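**Notebook, cell at the racks, March – rules for working around the arm**

Started 8:15, stopped a little after 16:00. I write this one longer than usual, as the page will be copied into the binder.

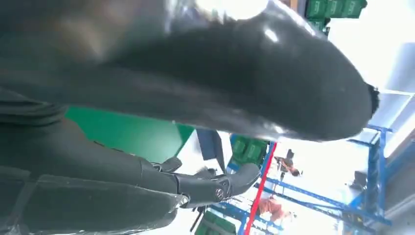
Today was not for performance. We went through our own rules for the arm, line by line, and checked which of them we really follow. The old sheet had 43 lines. Many of them came from the time when the cell was at Görtz, with a different layout and a fixed fence. Some lines still mention the fence. I crossed these out first.

**1. Who may be near**

The old rule said "no unauthorized persons in the area." It is correct, but it does not help a person who stands between two racks and wonders if this is already "the area." In the new version the area is everything inside the floor tape, and also the aisle directly behind the rack if the arm is working at that rack. People who pick from the other side cannot always see the arm, and a bin can be pushed through.

If somebody enters the aisle, the operator stops the arm first and talks second. I have seen the opposite order too often, also from myself.

**2. Speed**

The limit for work with people close by stays at 165 mm/s at the tool. I found three programs where the limit was set in the program header only, and not in the safety configuration. This is bad practice. A header can be edited by anyone at any moment, and the next person will not notice. The three programs are locked until they are corrected.

For teaching by hand we go slower, and the enabling switch must be held by the same person who guides the arm. Two people sharing this job is not allowed anymore. Sterley does it with two and they are satisfied with it, but they have a longer training than we do.

**3. Gripper**

Before each shift: look at the fingers, the joints and every visible screw. Check the screws with the small driver, hand force only. Mark them with paint after tightening, so a turned screw shows at the next check. I would like a new mark color each quarter but we have only white at the moment.

Fingers are replaced in pairs. I know that it is a waste when only one is worn. With one old and one new the grip goes to the side and then we look for the error in the software for half a day (see my entry from last autumn, it is still embarrassing to read).

**4. Cables and sleeves**

After any change on the sleeve or straps, drive the wrist slowly to both ends of its range before the first automatic run. Look for places where the material becomes tight. Loose strap ends are cut or tucked in. No cable ties with a sharp cut end, please file them or turn them inward.

**5. Camera at the wrist**

Clean the lens at the start and after lunch, with the cloth from the closed box and not with the sleeve of the jacket. Strong light is our biggest problem in this hall. When the picture is overexposed in a part where the program needs to find a bin edge, the run does not start. We had a rule "operator decides," and every operator decided differently. I wrote a simple test in its place: the program must find the same edge in 15 trials from the start position, with the exposure fixed. If one fails, close the blinds or move the start position, then repeat all of them.

Automatic exposure stays off during the runs. It may be used to find a good value, then the value is written in the log and fixed.

Also about the camera: people in the hall can be recorded at a distance. The notice at the entrance has to say so, in words that a visitor understands. Pictures which show a face clearly do not go into any report outside of Girkasden. This was always the custom, but it was not written anywhere.

**6. Racks and bins**

The arm may not touch an upright or a beam, also not lightly. If it happens, stop, write it in the log, look at the beam from both sides, and check the zero position of the arm before continuing. A contact without visible damage is still a contact and goes in the log.

Maximum weight in a bin for handling is 5 kg, contents included. I weighed a few from the upper level and one was clearly over. It is back on the bench now with a note on it.

Nothing loose is left on the beams. This includes pens, clips, and the remote of the lamp.

**7. Log**

The Curivari logger writes stops and faults automatically, but it does not know why. The operator adds one sentence by hand on the same day. "Stopped, reason unknown" is an allowed sentence. An empty field is not.

**Open points**

- Stop distance at full reach: our value is from the old floor mounting. Must be measured again, with the heaviest bin.
- Where does the taped area end when the arm stands turned toward the aisle? I drew two versions, both in the binder, pencil only.
- Restart after emergency stop: I want a walk around the cell before the reset – the colleagues from picking find it too slow. We need to try it for a few weeks.
- Lines 30 to 34 of the old sheet are about the fence door. I think they can go, but please somebody read them once more before I delete them.

The new sheet is nearly ready and hangs beside the control cabinet, still with my corrections in blue. Write directly on it if something is unclear or if my English is wrong. Next time I continue with the stop distance, for this I need the measuring tape back and two free hours with the aisle closed.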